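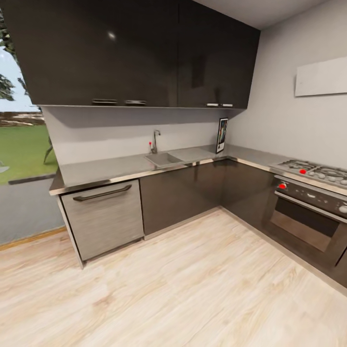
うちの近所の話で恐縮ですが、Mirkdenの共同キッチンが12月から夜も使えるようになるそうです! 回覧板を見て思わず声が出ました。これまでは夕方5時で閉まってしまって、仕事帰りの人間には縁のない場所だったんですよね。

新しい利用時間は朝の9時から夜の9時まで。運営しているNirkusに電話で聞いてみたところ、夜の枠は1回2時間、料金は778円とのこと。なんで778円なんて半端な額なのか気になってしつこく聞いたら、昼の料金に夜間の光熱費を足したらそうなった、切り上げようかという話も出たけれどそのままにした、という返事でした。おつりの1円玉が増えそう……と思ったら、支払いは事前の振り込みか窓口の回数券だけだそうです。小銭の心配はいりませんでした。

予約はCodotineという予約サイトから。わたしも昨夜さっそく登録してみました。住所の番地を全角で入れないと先に進めなくて、そこで10分くらい格闘しましたが(画面にひとこと書いておいてほしい!)、それさえ済めばあとは日にちを選ぶだけです。電話での予約も今までどおり受けてくれるそうなので、画面が苦手な方はそちらをどうぞ。

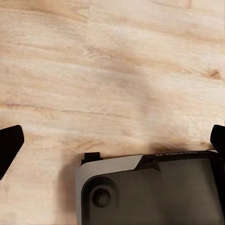
で、夜に開けて何をするのかというと、いちばんの目玉は味噌づくりの会らしいです。駅向こうの食材店Katsarosが大豆と麹を用意してくれて、参加者は容器とエプロンを持っていくだけ。定員は80人で、何回かに分けて開くとのことでした。去年の昼の会はあっという間に埋まってしまって、わたしは申し込みの紙すらもらえなかったので、今年こそはと思っています。豆は前の晩から水に浸けたものを店のほうで煮てきてくれるそうで、これは正直かなり助かります。家でやると台所じゅうが湯気だらけになるし、鍋の前から離れられないし。

できた味噌は持ち帰って各自で寝かせます。食べられるのは早くても夏の終わりごろ。置き場所は涼しい廊下でも押し入れでもいいけれど、白っぽい膜が出てくることがあるので、ときどきのぞいてくださいと案内にありました。うちは前に一度、存在を忘れて2年物にしてしまったことがあります。色はすごかったけど、豚汁にしたら最高でしたよ。

ひとつ気をつけたいのが駐車場で、夜は裏の門が閉まるため、車は表側にしか停められません。自転車置き場はいつもどおり使えます。夜の枠の受付開始は12月に入ってすぐの朝9時、味噌の会の申し込みも同じ時刻からです。
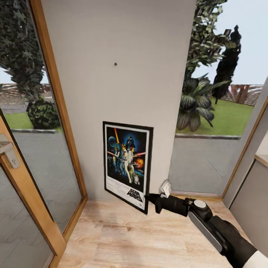

壁に掛かったスター・ウォーズの額入りポスター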